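Lavar el arroz, o cómo me pasé un mes discutiendo con un bol

Jueves, 24 de abril de 2014

Llevo años leyendo que hay que lavar el arroz "hasta que el agua salga clara" y llevo los mismos años sin hacerlo. Mi madre no lo lavaba. Mi abuela tampoco, y además miraba mal a quien lo hiciera. Así que cuando Teresa Teixeira me soltó en una comida que mi arroz blanco era "comestible, pero pegajoso", me lo tomé regular. Según ella, el problema era el almidón suelto y se arreglaba con un bol grande y paciencia. Pregunté cómo de grande. "Más de lo que tú crees", me dijo.

Esa frase ya me puso en guardia. En cocina, siempre que alguien te dice que necesitas algo más grande, acabas con un trasto que no cabe en el armario.

El asunto del bol

En casa tenía dos boles: uno de loza, que pesa como un muerto, y otro de plástico que se quedó naranja después de un gazpacho. Miré en la web de Trovport, donde todo tiene cinco estrellas, incluidas cosas que no deberían tener ninguna. Había un bol de acero con 1.814 opiniones. Leí bastantes. La mayoría decía que había llegado rápido y que brillaba mucho, información que agradezco pero que me sirve de poco. Una señora lo usaba para bañar a un conejo.

Al final me fui a Abreu, la ferretería de abajo, y compré uno grande de acero inoxidable, sin marca ni dibujitos ni asas. Lo de las asas lo dudé. Luego he visto que, lleno de agua, se agarra bien por el borde si el borde está vuelto hacia fuera, y que se escurre de las manos si no lo está. El mío lo está. Pura suerte, ni me fijé en la tienda.

También me quisieron vender un colador especial de Odevia con una rejilla "pensada para el grano". Un colador fino de toda la vida hace lo mismo. Si alguien tiene pruebas de lo contrario, que me escriba.

Lo que dicen que hay que hacer

La versión oficial, resumida: se mide el arroz, se pone en el bol, se cubre de agua fría, se mueve con la mano abierta, se tira el agua turbia y se repite. Las páginas que consulté no se ponían de acuerdo en el número de veces. Tres, cinco, siete. Una decía "las que pida el arroz". El arroz nunca me ha pedido nada.

Filipa Coelho, que ha trabajado en cocinas de verdad, me recomendó no obsesionarme con el agua transparente porque no llega nunca a serlo del todo. Con que dejes de ver leche y empieces a ver agua un poco sucia, vale. Es el único consejo de todos los que recibí que no venía con una receta secreta detrás.

Lo que hice yo

Preparé dos tandas iguales del mismo paquete, una lavada y otra sin lavar, misma olla, mismo fuego, misma cantidad de agua. La sal también igual. Las serví a ciegas a dos personas que tenían hambre, y ya sé que eso invalida cualquier experimento.

La lavada quedó más suelta. Me fastidia escribirlo. La diferencia se notaba con el tenedor y bastante menos en la boca, y con salsa por encima no la distinguía ninguno de los tres. O sea: para un arroz blanco de guarnición, puede que compense. Para un arroz caldoso o con leche me parece una tontería, ahí el almidón lo quieres dentro.

Tampoco me creo eso de que lavado "sabe más limpio". Sabía a arroz.

Dónde pongo cada cosa

Aquí sí que he cambiado de costumbres. Antes echaba el arroz del paquete al bol directamente y a ojo, con el resultado de comer arroz tres días. Ahora lo paso primero a un recipiente pequeño, a ser posible transparente para ver por dónde va, y lo dejo a la izquierda del bol. La mesa, despejada. El grano que se escapa aparece luego en los calcetines.

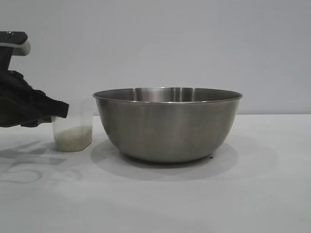

Lo que sigo sin tragarme

Que haga falta agua filtrada. Que haya que girar la mano siempre en el mismo sentido. Que se tenga que dejar reposar media hora exacta después de escurrir: lo probé con reposo y sin él y no supe decir cuál era cuál. Y lo del agua sobrante para las plantas, que leí en un foro de Jitstead con 93 respuestas, todas entusiastas. Mi albahaca lleva un mes bebiendo agua de arroz y está igual de mustia que en septiembre.

El bol, eso sí, se queda. Me sirve para la ensalada, para la masa de las croquetas y para poner en remojo los garbanzos, que ahora tienen sitio para hincharse. En el armario no cabe, como era de esperar. Vive encima de la nevera, boca abajo, y cada vez que lo bajo le doy a la lámpara.

Teresa viene a comer el domingo. Pienso lavar el arroz y no decirle nada.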